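2018-05-28 – Pinza manual, almohadillas nuevas

Sigo con la comparación entre las almohadillas Stesel (lisas, las de siempre) y las Gorkent estriadas. Mismo recorrido de dedos en los dos juegos, tornillería apretada igual. Lev Horobets dejó montadas las Gorkent ayer y anotó el par en la hoja del banco. Grabación guardada como lote 3224, unos 48 minutos útiles después de quitar los arranques en falso.

Con las lisas, los objetos de cartón giran entre los dedos en cuanto la muñeca pasa de 90 grados. Khrystyna-Mariia Levchenko ya lo había visto en el banco de Grimbridge y pedía repetirlo con objetos ligeros.
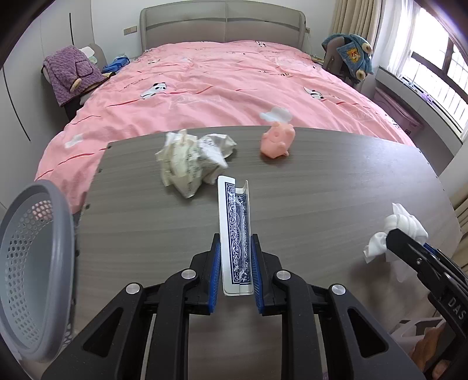
El ajuste del cierre sigue siendo lo más delicado. Con el tope en la posición 2 la mordaza aprieta de más y abomba el cartón; un punto menos y la pieza cabecea al levantarla. Para la serie de cartón usamos la caja de naipes, que cabe de canto entre las dos almohadillas azules y deja ver enseguida si se inclina. El estampado blanco sobre azul oscuro sirve además de referencia para medir el giro en el vídeo. La solapa abierta estorba en el seguimiento – probar también con ella cerrada.

Pendiente:
Repetir la serie con las Stesel y la misma caja.
Pedir a Đỗ otro juego de estriadas, el plazo que dan es septiembre.
Revisar la holgura de los pasadores interiores antes de cambiar nada más.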